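The doors of the Bokport Institute of Applied Robotics opened to the public at ten in the morning, and by eleven the simulation hall on the ground floor was full. Visitors to the June open day had been promised a look at how robots are prepared for work in ordinary homes. A good part of that work, they learned, takes place on a screen, in bedrooms and kitchens that have been modelled by computer.

The programme on show is called Nkuna. It is run by the Institute together with the software firm Uvham, and its subject is the handling of household objects. The rendered views below come from the bedroom exercise shown to visitors, in which the object of interest is a long wooden one.

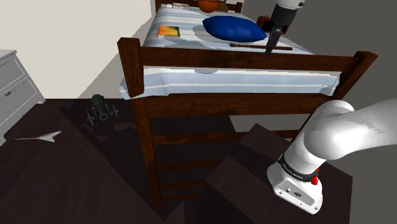
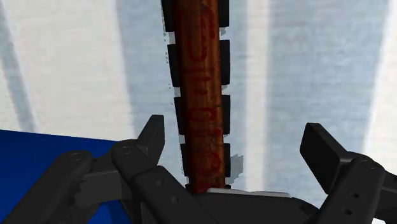
## A bedroom built for practice

The bedroom is among the more demanding settings in the Nkuna library. The loft bed has corner posts and a broad guard rail along the front, and the stick lies just behind that rail. An arm that comes in too low will meet the timber before it meets its target. There is also the matter of what else is on the bed. A blue pillow and a small book share the striped sheet with the stick, and either could be disturbed by a careless approach.

Staff explained that such obstacles are placed with care. A stick on a bare table is a simple exercise, and the programme began with exercises of that kind. The present stage asks the software to deal with a room as a family might leave it, down to a paper aeroplane and a toy cannon on the floor. These have no part in the task, and the system must learn to leave them alone.

The library now holds 4000 arrangements of rooms and objects. Of these, 3210 have been run to completion at least once, and the remainder are to be worked through before the autumn. Each run is stored with its full set of views, so that an engineer may look at the same attempt from beside the arm or from close to the gripper.

## The value of the near view

Several visitors asked why the close view was needed at all, given that the wider one is so much easier to follow. The answer given in the hall was a practical one. From a distance, a gripper may seem to be well placed when its fingers are in fact slightly too far to one side. The near view shows both fingers in relation to the object, and an error of position can be recognised early.

It also shows the limits of the rendering. In the close view of the rod, the dark red lettering along its face is smeared and cannot be read as words, and there are jagged grey edges along its sides. The Institute made no attempt to hide such faults from its guests. A member of the rendering team noted that lettering on a narrow surface remains difficult to reproduce, and that the programme keeps a list of known defects which is reviewed every month.

## From the screen to the workshop

The second half of the visit took place across the courtyard, in the Beria workshop, where physical arms are tested. Groups of 13 were admitted at a time and remained behind a marked line while the equipment was running. Sessions began on the hour and were fully booked by noon.

The workshop does not attempt to copy every room in the library. A software release is brought across only when it has met the standard set for it in simulation, and it is then tried at reduced speed on a small number of objects. Visitors watched two such trials, each followed by a period for questions. Many of these concerned safety, and in particular what happens when a person walks into the path of an arm. Staff demonstrated the stop controls and described the checks carried out at the start of each working session.

Younger visitors were given the opportunity to guide a simulated arm by hand, using a simple controller at a row of desks beside the entrance. The task was to lift a block and set it down on a shelf. It proved popular — the queue reached the courtyard for much of the afternoon — and the Institute has said that more desks will be provided next year.

The simulation hall will remain open to school groups by arrangement during term time. Requests should be made in writing to the Bokport visitor office, stating the age of the pupils and whether a visit to the Beria workshop is also desired.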